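Jõgi Stores – back room diary
Oct 10, 2023

Right, kettle's on and my feet are up, so I'm going to tell you all how the changeover went, because quite a few of you have been asking and I keep promising "a proper write-up soon". It'll be a long thread. Make yourselves comfortable!

For anyone new here: I look after stock at a family hardware and homeware wholesaler. We've got the main warehouse at Lerdale and a smaller overflow place across the river, and until this year all our counting and picking was done with handheld scanners that were bought when my niece was in primary school. She's got a driving licence now.

I was fond of those old scanners, I'll admit it. They were heavy as a brick and you could drop them off a ladder. But the batteries had got so tired that people were hiding the good ones in their coat pockets at the end of a shift, and the trigger on mine had to be pressed slightly to the left or it did nothing at all.

So back in April we ordered new ones. We went with the Drillen, after a good deal of arguing, and I want to set down what we learned while I still remember it. I'd have loved to read something like this myself before we started.

First thing: try them in gloves. I can't say this strongly enough. We had a demo in a nice warm office and everybody loved the touchscreen, and then Žydrūnas Vaher (nights, goods in, been here longer than the racking) took one out to the loading bay in his winter gloves and couldn't get past the login page. He came back in and put it on the desk without a word.

There is a glove setting, as it happens. It's three menus down, under "Input", and the chap doing the demo didn't know about it either. Once it was switched on, Žydrūnas was perfectly happy, and he's now the one showing everybody else.

Second thing: labels. We have 4,000 lines on the books and I had it in my head that the labels were all in decent shape. They were not! The old scanners had a very forgiving laser and we'd been getting away with murder. The new ones read with a camera, and they were quick as anything on a clean label and quite sulky about the faded ones on the top beams.

We ended up reprinting 285 shelf labels, most of them along the south wall where the sun comes in through the roof lights. I'd do that before the scanners arrive if I had my time again. Doing it during changeover week, up and down the steps with a roll of labels round my wrist like a bangle, was not my favourite part of the year.

A little tip on that, if you've got high beams: put the label on a slight downward tilt. We bought some angled holders and it has saved a lot of craning and muttering.

Third: the software. Our stock system is Zurano, which some of you know and have strong feelings about (I've seen your replies). The scanners talk to it over the wireless, and on paper that was the easy bit. The supplier sent a settings sheet, we typed it in, off we went.

Except that our wireless had a dead patch at the far end of aisle 4, and the old scanners never minded because they saved everything up and sent it when you put them back in the cradle. The new ones wanted to check in after each scan. So you'd be halfway along a bay, the little wheel would start going round, and you'd find yourself walking backwards with your arm in the air.

We moved one access point and that sorted nearly all of it. The rest we fixed by turning on offline mode for counts, so it stores them up just like the old ones did. Please do walk your whole building with one unit before you sign anything. Take a sandwich and do every corner.

Somebody asked about training. I'd planned two long sessions in the canteen with slides, and I'm a bit embarrassed to say I spent a whole weekend on the slides. The first session was hard going. People were polite but you could see them looking at the clock.

For the second lot I threw the slides out and gave everyone a scanner and a short pick list of real things: a box of hinges, a mop head, one of those awkward door closers. Off they went in pairs. They were back in twenty minutes asking questions I couldn't answer, and I thought that was a very good sign.

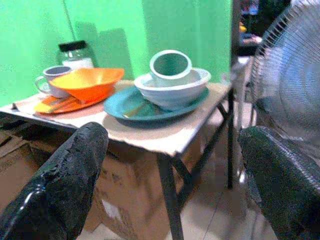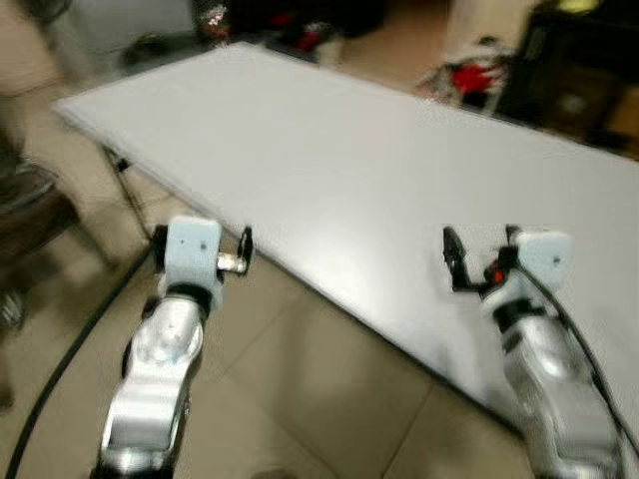 Batteries, then, as I know that's what half of you scrolled down for. They last our full shift with the screen at medium brightness. On full brightness they don't quite, and we've had a couple of people caught short just before the end. We now swap at the main break as a habit and there's no drama.

The charging cradles are better than the old ones, but do think about where they'll live. Ours went on the shelf by the back door to begin with, which meant a queue there at shift change and a draught for everybody in it. They're by the packing benches now, and each slot has a number that matches a number on the scanner. It sounds fussy, I know. It has stopped the coat pocket business completely.

A word about holsters. Get them. We tried to save a bit by going without, and people just tucked the scanners in their belts or balanced them on pallets. We had 2 cracked screens in the first fortnight, both from pallets. The holsters came the week after and we haven't had one since (touching my desk as I type this).

Was it worth the money? I think so, yes. Goods in is the place where you really notice it – a mixed delivery that used to take up most of the morning is put away before the first tea break, and the queries I get from the sales office have dropped off so much that I rang them to check the phone was working.

Picking is a bit quicker too, though not by as much as the brochure would have you believe. Most of picking is walking, when all's said and done, and a scanner can't do your walking for you. We're looking at moving the fast sellers nearer the front, and that'll be a thread of its own once I've got my head round it.

What I'd still like is a louder beep. I've turned it up as far as it goes and with the shutter open and a lorry running you can't hear it. There's a buzz setting as well, so some people have gone over to that. Žydrūnas says the buzz makes him think his phone's ringing.

And a plea, if any of you have the same model: has anyone found a way to stop the screen turning itself round when you scan something on the floor? I bend down, it flips, I miss the button, I say something I shouldn't. I've been through every menu I can find. There must be a lock somewhere.

Edit to add, as a few of you have asked in replies: yes, we kept four of the old ones, in a drawer, charged up. They're set up for counts at the overflow place, where the wireless is hopeless and I haven't got the budget to do anything about it until next year.

And to the lady who asked about the screen protectors, we use the matt ones. The glossy ones were a nuisance under the strip lights. They come in packs of ten and you'll waste the first two getting the bubbles out, so practise on the unit you like least.

I'll be doing the year-end count on the new kit for the first time, so I'll pop back and let you know how we get on. Off to see about my tea.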